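Sellmont heated propagator review: one spring on a windowsill

I bought the Sellmont propagator in February after two years of sowing into yoghurt pots on a radiator shelf. It cost £61 from Noltinside, delivered, and I have now put four batches of seed through it. The short version is that it does the main job well and the lid is poor.

What you get

The box contains a heated base, a seed tray, a clear lid with two vents, a strip of capillary matting and a plastic thermostat dial on a lead. There are no inserts or modules, so you either sow straight into the tray or buy your own. The Testa 30-cell insert fits if you trim a few millimetres off one end with kitchen scissors. The Gatport ones don't fit at all, whatever the listing tells you.

Assembly is a matter of plugging it in. The instructions are one folded sheet and most of that is about not putting the base in water.

Size

It is longer than I expected. My kitchen windowsill is deep enough but the vent knobs touch the blind, so the blind stays up from February until May. Measure first, and allow for the lead, which comes out of the short side and doesn't like being bent. The lead is 197 cm long, enough to reach my socket but only by running it behind the kettle.

Heat

The dial is marked from one to six with no temperatures. I put a soil thermometer in the middle of the tray and left it overnight on each setting. Three held the compost at 20 degrees in a kitchen that drops to 13 by six in the morning. Five was too hot for anything I grow. The corners run a couple of degrees cooler than the middle, so I turn the tray every other day.

It takes most of an hour to warm up from cold. After that it stays put, and I never found it had switched itself off, which my old one did regularly.

What I sowed

Tomatoes and chillies went in first and came up evenly. Basil was quick. After those I used it for flowers, which is probably more heat than they need, but I had the space and a drawer full of packets.

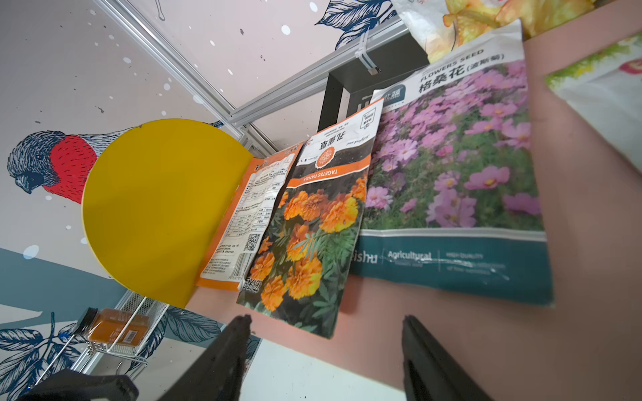
Cosmos and marigold packets.

The cosmos came up so fast that I missed the moment to take the lid off, and they were leggy by the weekend. I pricked them out deep and most recovered. If you are growing cosmos, use setting one or turn it off altogether once you see the first green. French marigolds were less bother. They stayed short, the stems were thick, and I potted on nearly every seedling.

The lid

It is thin, and it flexes when you lift it with one hand, so the drips land on the seedlings. One of the vents was loose from the start and I have taped it. It is also too low. Tomatoes touched it within a fortnight, and the only answer was to prop it on two corks. Noltinside sell a taller one separately for £13 and I think it should be in the box at this price.

Cleaning

The tray and lid go in the sink with washing-up liquid. The base you wipe with a damp cloth. Compost gets into the groove around the edge and needs an old toothbrush. The matting goes green after the second batch and can't really be cleaned, so cut a spare from a roll.

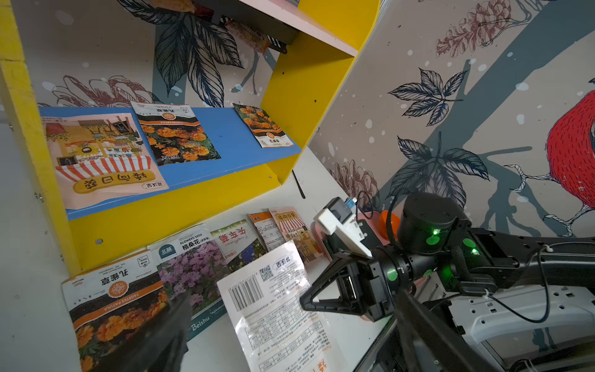 Running through a whole season with one tray means planning what goes in when, and I got this wrong. I filled it with chillies, which sat there for five weeks while everything else waited its turn. Next year the slow things go in first and only take up half the tray. Large seeds can be left out of it completely. Sunflowers, like the ones in the big packet with the striped awning on the front, do perfectly well in a pot on the sill with no heat under them, and they hit the lid within days anyway. Marigolds are worth a corner if there is one going, but I wouldn't hold up tomatoes for them.

Running cost

I put it on a plug-in meter for one batch. On setting three it used little enough that I stopped checking. The thermostat clicks when it cuts in and out, and you will hear it if your kitchen opens on to where you sleep.

Would I buy it again

Yes, with the taller lid in the same order. If you only sow one tray of tomatoes a year, a warm shelf will do and you can keep the money. For anyone starting chillies or basil in a cold kitchen it is worth having.

Four out of five. One off for the lid.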